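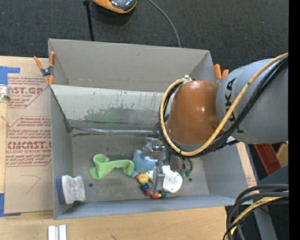

Do the people on the packing line lose hours when a picking cell goes in?
At our site they kept the hours and lost the variety, and four of them changed job titles.

Posted by dafis_nights, Monday, November 9, 2020

I asked because Kindton is getting one in the returns room and the only thing we have been told is "no change to headcount." I sort returned toys and household stuff out of mixed bins. Anyone been through it?

Reply from packbench40

The answer at the top was mine, so I'll fill it in. Sturkthorpe, mixed returns, one arm over one bin. It went live in July. Before that I did a bit of everything – emptying, checking, bagging, walking stock over to the shelves. Now the arm does the plain picks and I get what it leaves. Soft things are most of that. A plush toy lying against a piece of cloth can get read as one item, and strings of beads are a pain because they hang off the fingers and catch on the next thing. So I stand there and do the awkward ones all shift. Same pay.

Reply from Huller_Ray

Disagree that it's worse. My wrists were shot after six years of reaching into deep bins. I mostly watch a screen now and clear stops. I'd take that over the old job any day.

Reply from packbench40

How many stops though? We logged 309 in one week and every one of them is a walk over, reset, walk back. That isn't resting your wrists, it's doing laps.

Reply from Huller_Ray

Nowhere near that. Sounds like a setup problem. Who trained you?

Reply from packbench40

Half a morning with the installer. Carys Hughes on days got the full course and she's the one everybody calls. She does her own work plus that, no extra money so far.

Reply from dafis_nights

That last part is what worries me. Did anyone get it in writing who clears stops and what grade it is?

Reply from mo_line2

We did, but only after asking for almost 40 days. Ask before it's switched on. Once people are already doing the job for free it's hard to get a number put on it. Also ask what rate they expect from the person beside the arm. Ours was set from a demo using hard plastic items only, and we get all sorts.

Reply from Huller_Ray

Agree on the rate. Ours got lowered after two weeks of real stock.

Reply from packbench40

Ours has not been lowered.

Reply from dafis_nights

Thanks. Meeting is Thursday, I'll ask about the grade and the rate. Does the night shift get the training too or do we just get a sheet taped to the guard?

Reply from mo_line2

We got the sheet.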